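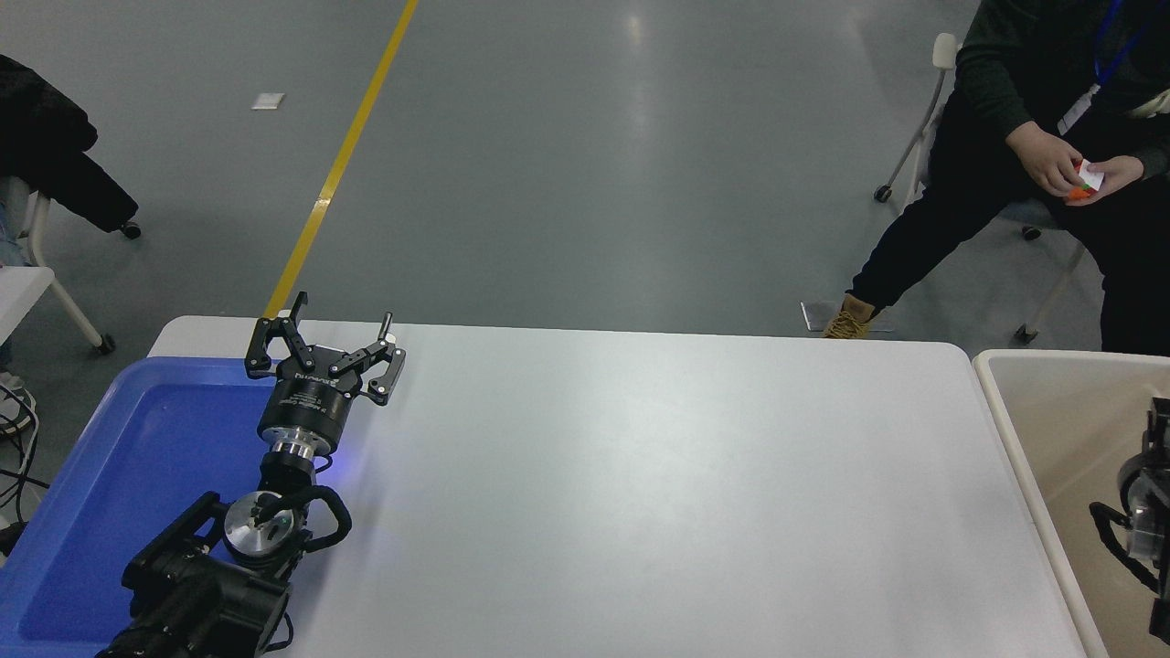 The white table and the blue tray.

Duyên Võ had wanted a table like that her whole life, or at least since the second week of January, when she and Hường started sorting buttons on the floor.

"Look at it!" she said. "It's so white! You could drop a seed bead on there and find it from across the room."

"With your eyes, maybe," said Hường Quách, but she was smiling, and she ran her palm along the top and around one of the rounded corners, and then did it again.

They had 900 buttons in the box from Quyên's shop, and 600 of them had to be matched and carded before the fair. On the floor it had been a misery (knees, dust, the cat). Up here it was going to be wonderful. Duyên had the whole thing worked out: shell buttons in the blue tray, everything else straight onto the white, then sweep the finished cards along to Hường's end.

"Why the shell ones in the tray?"

"Because they'll glow! Pale on blue, wait till you see it."

She tipped the first handful in. They rattled across the smooth bottom and ran up against the rim and stayed there, every one, and Duyên laughed out loud. Hường leaned over. One of them was pink underneath, like the inside of a lip, and she turned it over with her fingernail and kept turning it.

"My grandmother had a coat with these," she said. "Eight down the front. She let me do them up for her on Sundays."

"Then we're finding the other seven," said Duyên, and she pulled the box closer and went in with both hands.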